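Suture practice group - notes from Tuesday's meeting

I'm typing these up, so blame me for the gaps. Tudor Cozma chaired, Sota Oshima looked after the supplies list, and I had the notebook and most of the cookies.

We started with pads. The Mamari ones are holding up better than the last lot, and Sota would like to reorder before June. The quote is $253 delivered, and everyone was fine with that. Tudor asked whether we could get a firmer pad too - we'll try one and see how people like it.

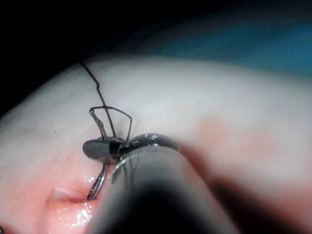 Curved needle and black thread at the pad, by the small slit.

Then a long chat about needle angle! Tudor wants the tip going in closer to upright, and he'd like us all to slow down on the curve instead of pushing straight through. I said my thread kinks whenever I hurry, and Sota said to draw it out longer before the next bite. We agreed to spend the first half of next session on single stitches only, no knots.

Storage: the drawer in room 139 is ours now. Please put sharps in the bin and label your pads (initials are plenty).

To do
Sota - order the pads, ask about the firmer one
Tudor - write up the single stitch drill
Me - drawer labels, more cookies

Next meeting same room, 4 p.m.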